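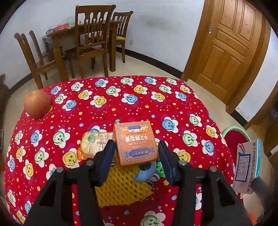 ## 3.2 Collecting demonstrations in homes

All demonstrations in the Tovura set were recorded with hand-held grippers and no robot present. The operator holds one gripper in each hand, and a camera on each tool records the approach, the grasp and the release. The protocol was written by Arwel James and fixed on 2021-05-03, before the first home was visited. We made no changes to it until August, when the rule on clutter described below was added.

Operators worked at whatever table the household normally used. They were asked to leave tablecloths in place, even strongly patterned ones, and to keep the room lights as they found them. Earlier trials at the Jestitz site had used a plain grey bench, and the policy trained on them placed its fingers poorly once the background changed.

Each session used household goods such as cartons, medicine boxes, wrapped bread and fruit, together with small toys. An operator recorded 56 demonstrations per session, in blocks of 10 with a shorter block of six at the end. Objects were moved between blocks. Cartons could start upright or tilted, with any face towards the operator, and we did not correct text that was upside down from the operator's side. Under the clutter rule, at least two other objects had to stay on the table during every grasp.

The two grippers could be used together on one object or separately on different objects. Separate use proved harder to label. When one tool is waiting while the other works, its camera still records motion from small shifts of the wrist, and the first version of our labelling script marked many of these shifts as new attempts. Mariann Simon checked the affected clips by hand and set a lower limit on finger travel, which removed most of the false starts. We kept the waiting periods in the training data.
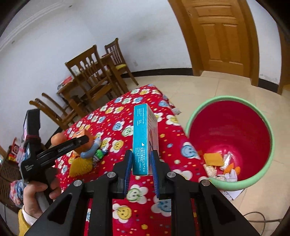
*Figure 2. A medicine box held upright between the finger pads of one gripper, with the second gripper near small items on the same table.*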